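Club Kitchen and Bar Tips, Winter Update

Pinned up by the pass at the Hunville bowls and social club, typed out again for everyone who asked for a copy. Some of it's old, some of it's from this season. Use what suits your place.

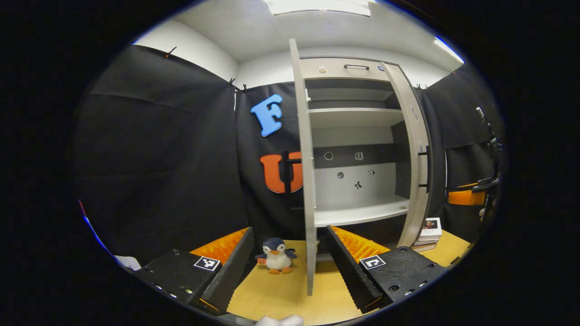 Start with the beer lines, as that's where most of the complaints come from. Flat beer, sour beer, beer that's all head. Nine times in ten it's the line or the glass and not the keg. Clean lines every fortnight if you're pouring steady, weekly over summer. Flush with water, run the cleaner, let it sit for what the label says and no longer, flush again until there's no slipperiness between your fingers. Then pull a glass and taste it. Bin the first jug.

Taps come off and get soaked the same night. Small bottle brush up the spout. Dry on a clean tea towel, not the one off your shoulder.

Glasses. Never put a glass that's had milk or a creamy cocktail through with the beer glasses. Fat kills the head. Hand rinse those first, warm water, drop of detergent, then into the washer. If bubbles are sticking to the inside of a poured beer the glass is dirty, doesn't matter how shiny it looks. Once a month do the salt test: wet the glass, shake the water out, sprinkle salt inside. Salt sticks evenly on a clean glass. Bald patches, wash again.

Don't stack pots inside each other while they're hot. They jam and then somebody twists them. If two are already stuck, cold water in the top one, stand the bottom one in warm (not boiling) water, wait a minute, lift straight up.

Ice machine. Scoop lives outside the ice, in its own holder. Glass never goes in the ice, ever. If one breaks near the well, the whole lot gets melted out with hot water and wiped down, even if you think you got all the bits. Filter gets changed in October before it gets busy and again after Easter. Write the date on it in texta.

Fryers next. Oil lasts a lot longer if you skim it through service and drop the temp when there's a lull. Filter every night. Crumbed fish and chips in seperate fryers if you've got two. If you've only got the one, chips early, fish late, and tell anybody who's coeliac straight out that it's shared oil. Old oil goes in the drum, cold, lid on. Never down the sink, not even a cupful. We had the plumber out from Gullport for that and I'd rather not see him again.

Salt after the chips come out. Not over the oil.

Schnitzels: pound them between two sheets of baking paper, crumb them in the morning, lay flat on trays with paper between, back in the coolroom uncovered for an hour and then wrap. Crumb stays on better. Don't pile them more than 4 high or the bottom ones go soggy. Parma topping goes on after frying, under the grill, ham first.

Gravy for a crowd. Make the roux darker than you think. Add the stock hot, a ladle at a time, whisk like mad for the first three. If it goes lumpy anyway just push it through the fine sieve and say nothing. Holds in the bain-marie a couple of hours with a round of baking paper sitting right on the surface so it doesn't skin. Keep it above 60 degrees. Probe it, don't guess.

Coolroom. Raw on the bottom, cooked and ready-to-eat up top. Everything labelled and dated, including your own lunch. Door shut between trips, even if your hands are full, use your hip. Check the seals with a strip of paper: close the door on it, give it a tug. Slides out easy, seal's had it. The part number for ours ends in 3806, it's written inside the fuse box lid so please stop ringing round for it.

Lemons. Cut them as you need them, not a whole box at four in the afternoon. Wedges for seafood, slices for the bar. Warm a hard lemon in your hand or roll it on the bench, get more juice out. Ends and leftover bits can go in a jug of hot water to freshen up the microwave, couple of minutes on high, leave the door shut a bit, wipe out.

Carpet spills, the dining side. Blot, don't rub. Red wine: blot, cold water, blot, bit of bicarb paste, leave to dry, vacuum. Beer: cold water and a drop of white vinegar or it'll stink by morning. Candle wax, ice in a bag till it's hard, crack it off with a spoon, then brown paper and a warm iron for what's left. Test the iron on a corner under a table first. Gravy, see wine, but start with a bit of dishwashing liquid.

Wobbly tables. Stop folding coasters. Flip the table, most of the bases have a screw-in foot and they just work loose. Wind it down a turn, flip it back, check. The older ones on the deck take a 13 mm spanner, which hangs on the hook by the back door and should be hanging there when you've finished as well.

Brass rail and door plates: half a lemon dipped in salt, rub, rinse, dry right away. Looks great for a week. Don't use it on anything lacquered, it'll go patchy.

Stainless benches, wipe with the grain. Hot soapy water, rinse, sanitise, let it air dry. Bit of olive oil on paper towel for the fingermarks on the fridge doors, tiny bit, buff it off.

Coffee machine. Purge the steam wand before and after, every time. Wipe with its own damp cloth. Backflush at close with cleaner, then again with plain water. Grinder hopper gets emptied and wiped weekly, stale oils in there will ruin the best beans you can buy. If the shots are running quick on a humid night check the grind before you start blaming the beans.

Floors behind the bar. Mats up every close, hosed outside, hung over the rail. Floor scrubbed with the deck brush, degreaser, squeegee to the drain. Pour a bucket of hot water down the drain last thing or you'll get those little flies. If you've already got them, bicarb down first then vinegar, leave 10 minutes, then teh hot water. Repeat for a few nights. Pull the drain basket out while you're there.

Knives never in the sink. Wash, dry, back on the magnet.

Bins out before the tills are counted. Lids down, the possums are back.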